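Mon 12 October
By Chathurika Khan

Odamthorpe test kitchen puts shared crockery on one tray

The shared kitchen unit at the Yau building in Odamthorpe has changed the way its crockery and utensils are stored, after a review found that too much of the worktop was being used for standing items between meals.

Under the new layout, plates and bowls in daily use are kept on a single tray towards the back of the worktop. Utensils go in a hanging wire basket on the rear wall. Dry goods and small packets are held in a compartmented wire shelf on the side wall. The front half of the worktop is reserved for serving and clearing.

The work was specified by Prorumley, which fits out small kitchens for shared premises, and follows a trial that began in February. The firm measured how far users had to reach for each item and how often one item had to be moved to get at another. It logged 1306 separate movements at the old worktop, of which 181 involved shifting something that was not wanted.

"Most of those 181 were bowls," said Kyrylo Demchenko, who drew up the layout. "They were nested on top of the plates, so every plate meant lifting a bowl first and finding somewhere to put it down."

Plates are now stacked on the left of the tray and bowls stand on the right. The two are not to be mixed. A bowl being filled or cleared is brought forward of the tray on to the worktop and returned when finished.
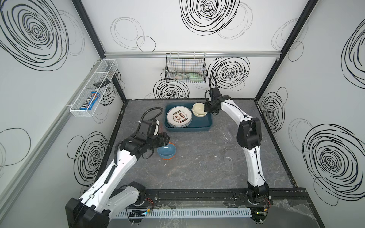

The worktop with the plate stack and a cream-coloured bowl in the tray, and a blue bowl in front.

The hanging basket replaces a drawer. It is carried on a horizontal rail across the back wall, and the tongs and other long-handled pieces are laid in it at an angle. Prorumley considered a second rail lower down but rejected it because the handles would have fouled the plate stack.

The side shelf is fixed to the left-hand wall. Its front compartment is for packets in current use and the rear ones for smaller items. Heavy jars and tins remain in the floor cupboard, as the shelf is rated for light loads only.

The spiral pattern on the white wall panels has been kept. Demchenko said the panels were sound and that replacing them would have added to the cost without altering the storage. The total spent on the change was £3000, including the rail, both baskets and labour.

Users are asked to clear the worktop at the end of each session and wipe under the tray, where crumbs had collected during the trial. A full reset, with everything returned to its place, is expected to take no more than 15 minutes.

Prorumley will repeat its measurements after the layout has been in use for a full winter. If the figures hold, the same arrangement will be fitted in the smaller kitchen on Hirkitz Lane, where the worktop is narrower and the tray would have to be turned end-on. No date has been set for that work — the wiring there is to be checked first.

Comments

pantry_shelf
Is the tray fixed down or can it be lifted out for washing? We had a fixed one at my last place and it was filthy underneath within a month.

Chathurika Khan
It lifts out. I asked the same thing.

D. from Odamthorpe
£3000 for a rail and two baskets seems steep, even with labour. Was the old drawer taken out or just left empty?

northside cook
Hanging basket is fine for tongs. Less good for teaspoons, which go straight through the mesh. Line the bottom with something.

pantry_shelf
Thanks for the answer on the tray. Agree about the teaspoons, I use an old mug for mine.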